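Print this page | E-mail this page

Section 5. Comparing Jaw Sets on Hand-Held Grippers

5.1 Purpose

This section describes how to compare two jaw sets on a matched pair of Dreltitz hand-held grippers before a set is approved for recording work. The flat jaw and the Londoño ribbed jaw are both covered. Operators should complete Section 4 (Charging and Pairing) before starting.

CAUTION: Keep fingers clear of the jaws whenever the trigger is being squeezed. Do not change jaws while the gripper is switched on.

5.2 Fitting the jaws

1. Switch off both grippers and place them on a firm surface with the triggers facing away from you.

2. Loosen the two screws at the base of each jaw. Remove the jaws in pairs and return them to the storage tray.

3. Slide the new jaws onto the carrier until they stop. Tighten the screws by hand, then give each a further quarter turn with the supplied key.

4. Close the jaws slowly. The tips must meet along their full width. If light shows between them, repeat step 3.

5. Switch on both grippers and wait for them to pair with the Tevell controller. Error 1126 means that the left and right units carry different jaw sets.

NOTE: The marker on each jaw must be clean and flat. A lifted corner will affect the opening width reported by the controller.

5.3 Cloth hold trial

The cloth hold trial is carried out on a made bed, with one light garment. Use the same garment for both jaw sets.

1. Spread the garment on the bed. Small creases may be left in place.

2. Set the closing force to 100 on the controller and select Manual.

3. Take one gripper in each hand. Bring the jaws to the lower edge of the garment, one near each corner, and close them on the fabric. Draw the grippers apart until the edge is taut between them.
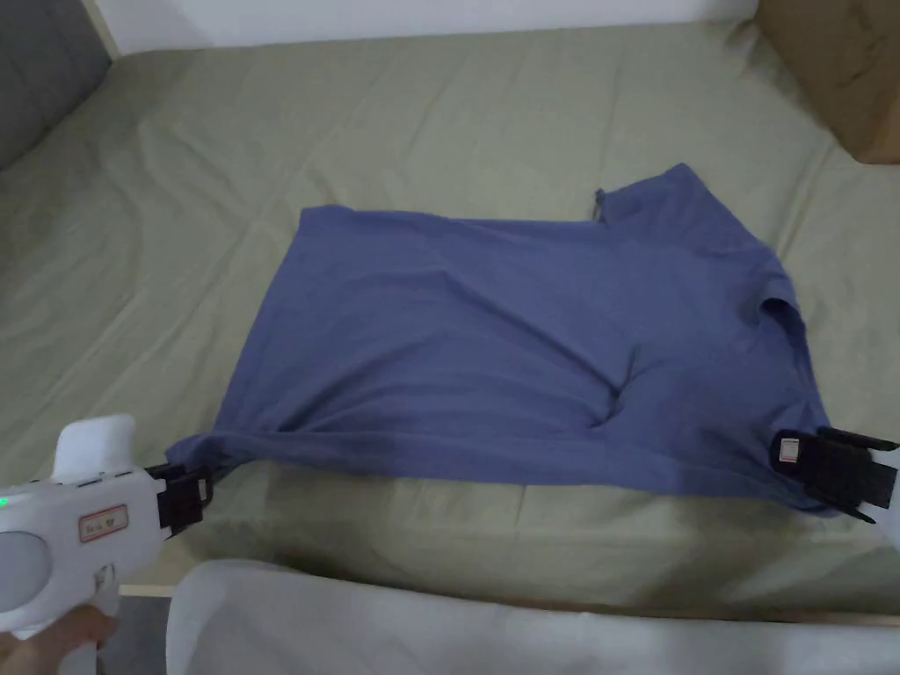

4. Hold for eight seconds, then open both jaws together. Record any slip on the trial sheet, noting left or right.

5. Repeat until 8 holds have been recorded for the jaw set. Change jaws as described in 5.2 and run the trial again.

CAUTION: Stop the trial if the fabric begins to tear or if either trigger sticks.

5.4 Returning results

Send completed trial sheets to Nour Smadi, Equipment Office, Ilville. Jaw sets may not be used for recording until the office has confirmed the result.

Last updated: September
Contact the Equipment Office | Copyright Ilville Equipment Office | Back to top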